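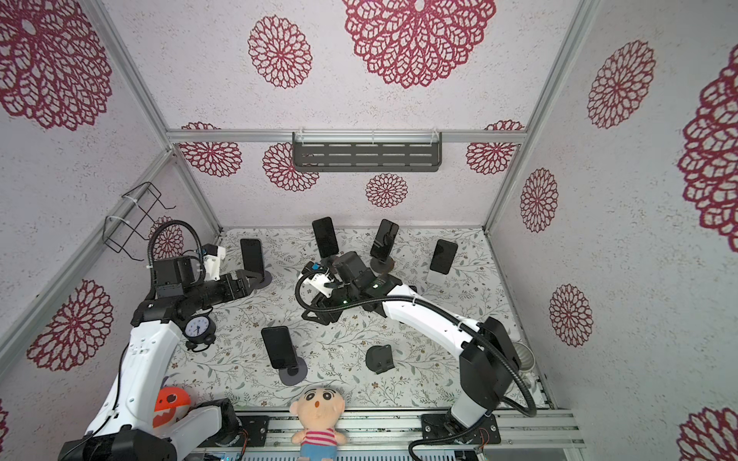

Open day at Zornanell, Flanagan Building, 18th January

Zornanell supplies desk holders, small wall storage and printed surface coverings to hotels and student housing. The open day covered the stock room, the surface bench and the fitted bays on the upper floor. Visitors went through in groups and were free to handle anything that was not in use. These notes follow the order of the tour and leave out the sales talk at the start.

Stock room

The stock room holds 378 lines, each with a sample on the shelf and a card giving material, weight and mounting method. Cards are filed by mounting method, and the product type comes second. A hook that clips to a rail is therefore stored next to a lamp that clips to a rail, and a screw-mounted version of the same hook is on the far side of the room. This takes some getting used to. Staff said it shortens the work when a customer sends drawings of a wall that cannot be drilled.

The Breltar range takes up one whole side. It is mostly sheet steel trays and trays with a lip, in two depths. The lip on the deeper tray is rolled and can be gripped without discomfort. On the shallow tray it is only folded, and one sample had a burr at the corner. I reported it at the desk.

Surface bench

Skosik papers and cloths are tested here for rub, fading and cleaning. The rub test is a weighted felt pad moved back and forth by a crank. Results are written on the back of each swatch in pencil. Red inks on a pale ground were the weakest group in the cleaning test, with some transfer to a damp white cloth after 122 strokes. Brown and gray inks on white cloth showed none at the same count. The bench does not publish these figures, but the swatches were laid out for anyone to turn over.

Pattern scale was discussed at some length. A large motif loses its shape when a rail or shelf crosses it, and a small repeat hides the crossing but makes small objects harder to pick out. No rule was given. The advice was to tape up a full-size print before ordering.

Fitted bays

The bays are framed in silver aluminum extrusion, with papered panels on three sides. The one I spent most time at had pale speckled paper with dark red mandala flowers on the walls, and a white tablecloth with thin vines, leaves and tiny brown flowers. The two patterns differ a great deal in weight. The wall print is bold and widely spaced, and the cloth is fine enough to read as nearly plain from a few steps back. For setting out black objects I would choose the cloth over the wall paper every time.

Shelf: dark gray metal with rows of slot-shaped perforations, mounted on the back wall just below the horizontal beam. It is held by thin clear clips. The clips are unobtrusive, which suits the paper. I would want a load figure before putting anything heavier than stationery on it, and the desk had none to hand.

Basket: a black wire rack on the left side, fastened to a slanted rail with white cable ties. Ties are cheap and can be moved in a minute. They also stand out against black wire, and black ties would cost the same. A slanted rail is an awkward place for a basket in any case, and a bracket with an adjustable angle would be the better permanent fixing.

Phones: five black smartphones, each upright on a holder. An upright phone takes up little table area, but the center of mass is high and the base has to do all the work. The base I looked at most closely was round and black. A round base has no weak side as long as the phone sits over its middle. In a shared room I would leave more space between holders than the phone width alone suggests, so that fingers can get around each one.

Clock and toys: a black alarm clock shares the table with the phones, and two plush toys are near the front edge. Soft items are a fair inclusion in a student housing layout. Most catalogs show desks with hard goods only.

Questions at the desk

Lead time on printed paper is 7 weeks, longer if the order falls in November. Cloths are cut to size and hemmed on request. Wall clips are sold in bags and are not returnable once opened. Extrusion is not a Zornanell line, and customers are expected to find their own.

I asked whether the papers could be supplied with a wipe-clean coating. A coated version exists for the gray and brown prints. The red is still being tested, with no date.

Access

The stairs to the upper floor are steep and the freight elevator has to be requested at the front desk. Coats and bags stay downstairs. Swatches may be taken away, limited to one per design, and the price list is available on paper only.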